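Opinion > Home and Paper > Letters

Print this page | E-mail this page

Bring back the plain card

By Brândușa Barbu

My aunt Lu answered every birthday, casserole and flat tyre with a card. They weren't fancy. She bought them in packets from the newsagent in Flarkstead, cream or white, no picture, and she wrote on them standing up at the kitchen bench while the kettle boiled. When we cleared her house last December we found the ones other people had sent back to her, 132 of them, in two shoeboxes under the spare bed. I sat on the floor and read the lot, and I got up with sore knees and a new enthusiasm, and I've been boring my friends with it ever since.

I want everyone to go back to writing on plain cards! I mean the small stiff sort that fits in a shirt pocket and takes about as long to fill as it does to make toast. A letter is a lovely thing but a letter frightens people. You have to have news. You have to ask after the dog. Most of us sit down to write one, get as far as the date, and remember that the washing is still on the line.

A card lets you off all that. There's room for four sentences if your writing is small, and four sentences is plenty. "Your lemons were beautiful. I made curd and ate it with a spoon. The jar is coming back to you. So am I, if you're home at Easter." That one was from Lu's neighbour across the road (across the road! she could have shouted it) and I think it's as good as anything I've read this year.

People tell me a text message does the same job, and I send dozens of those, I'm not a monk. But I can't remember a single one I got last winter, and I could recite you half a shoebox. Some of it is the handwriting. One of Lu's friends pressed so hard that you can feel the words on the back with your thumb. Another started large and generous on the left and ran out of room every single time, so that her love always went up the side in tiny letters. You get the whole person before you've read a word.

The other grumble is about cost, and there I have some sympathy, with stamps the price they are. My answer is to be choosy about the stamp and free with the card. Leave one on the bench for whoever gets home first. Put one in the bag with the borrowed book. I tuck them into lunchboxes, and my son, who is fourteen and claims to hate it, has never once thrown one away that I know of.

As for what to buy, I've become a terrible bore about that too. Glossy is hopeless, the ink sits on top and you wear it on your cuff all afternoon. I tried a packet of Nuvon cards that were as white as a fridge and made my best pen look cheap. What I love is a matte surface in a warm colour, cream for preference, with enough stiffness to stand against a mug. Hikora does a packet of 100 that lasted me from autumn to the school holidays, and I was sorry when I got to the end of it.

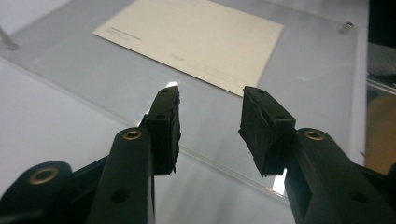
I don't mind a bit of printing on a card either, so long as it's pale and keeps to the corners. Faint little lines give you something to ignore. Lu wrote straight over the top of hers, and over the postcode squares when she got going, and I've never heard of one being refused at the counter.

Where you write matters more than what with. For years I kept my stationery in a drawer in the hall, very tidy, and wrote to no one. Now the cards live out on the table with a pen on top, right where I put my elbows, and I've sent over 7 in a week without noticing. Monday is my best day for it. The house has gone quiet after the weekend, there's usually somebody to thank for something, and I can do one before the school bus and one after.

My sister says this will pass, like the sourdough. She may be right. But she rang me on the weekend to tell me she'd had a card from an old workmate, out of the blue, with a joke on it about a photocopier that only the two of them would understand, and she read it to me twice. Then she asked where I get mine.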